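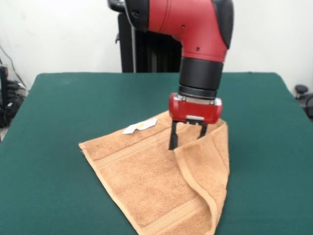

Towel weight is a poor guide to drying performance, and stores should stop leading with it. A heavier terry holds more water, but it also stays damp longer on the rail. In a small bathroom with no window, that matters more than softness. Labels should state drying time at a fixed temperature – 60 minutes or 9 hours, whatever the test gives. Until they do, I would buy the thinner towel and wash it without softener, which coats the loops.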